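Notebook, gripper comparison, simulation side
January, started at 9:20 in the morning
By Dorota Dudek

Continuing from the previous entry. Svatopluk asked me to write down the settings more carefully this time, so I do it first.

Two grippers are in the comparison. The first is the Lerketti parallel gripper, with flat fingers, which we already have in the simulator for a long time. The second is the Wernusia one, with the softer pads, and its model came only last week from Nowicki. I checked the mass and the joint limits of the new model against the drawing. The mass is right. The limit of the left finger had the wrong sign, so it opened to the inside. I corrected it in my local copy and sent a note to Nowicki, but there is no answer yet.

Both grippers use the same controller and the same wrist camera. I did not touch the camera pose. In the old runs somebody changed the pose between the two grippers, and then the success numbers could not be compared. Please do not do this again without writing it here.

Task for today: flat objects on a hard counter. We start with cutlery, because Betorby wants to see cutlery in the first report. The counter has the marble texture from the kitchen set. Svatopluk thinks the texture is too busy for the detector, and I wanted to know if he is right before we blame the fingers for everything.

First run with the Lerketti, fork only. The fingers open to 86 mm, the gripper goes down along the handle direction, and it should stop above the surface with a clearance of 6 mm. Then it closes at 70 percent of the speed limit. I tried also full speed, but the contact solver does not like it, and the fork jumps in a way which no real fork would do. So I stay with 70.

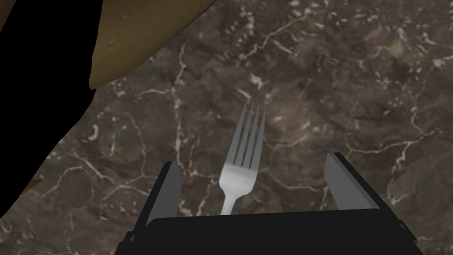 The clearance is the difficult part. A fork on a counter is very thin near the neck, and if the fingertips stay too high, they close over the metal and touch only each other. If they go too low, the tips press into the stone and the arm pushes back. With the Lerketti I have a useful window of a few millimeters at most. I expected more. The fingertip in the model has a sharp lower edge, and I am not sure that the real one is so sharp. Svatopluk will measure it with the caliper when he is back in the workshop.

Result for the Lerketti, fork: 68 percent of the attempts ended with a lift that was held until the end of the episode. I counted as failed also the cases when the fork was lifted but rotated so much that the tines touched the counter. In the old script these were counted as success. The old number for this gripper was better, and the counting is at least one part of the reason.

After lunch I changed the marble to the plain gray surface, everything else the same. The detector gave a more stable angle of the handle, this I can see in the log. The lift result moved only a little, within what I get by changing the random seed. So Svatopluk is right about the detector and I am right about the fingers - we can both be satisfied. I switched back to the marble for the rest of the day, so that the Wernusia gets the same conditions.

Wernusia, same fork, same start poses. Only a short run so far, and I don't want to write a percentage for it. What I noticed:

The soft pads forgive more in height. Also when the gripper comes down slightly too high, the pad bends under the neck and gets some hold.

The pads are slow to settle. After closing one must wait before lifting, otherwise the fork slips to one side. I added a pause of half a second in the controller, for both grippers, to be fair. It means that the Lerketti run from the morning must be repeated with the pause. I will start it tonight.

The simulation with the pads takes much longer per episode. For the full object list it may be a problem with the deadline.

Friction is still the value from the data sheet for dry steel. I don't trust it for the pads. Svatopluk has a small sample of the pad material and we could make a simple tilt test, with a real fork on it and an angle gauge. He says it is ten minutes of work. I write it here so that he remembers he said it.

To do next:
- repeat Lerketti fork with the pause
- full Wernusia run, fork, then spoon
- ask Nowicki again about the finger limit
- tilt test for the pad (S. Kubíček)
- move the success check to a common script and delete the old one

Note added at 17:40: the night run is started with the marble, with the pause, and with the same seeds as in the morning. The log goes to the usual folder, with "pause" in the name. If the machine must be restarted, please write to me first.

Last updated: January, 17:52
2 comments · 0 shares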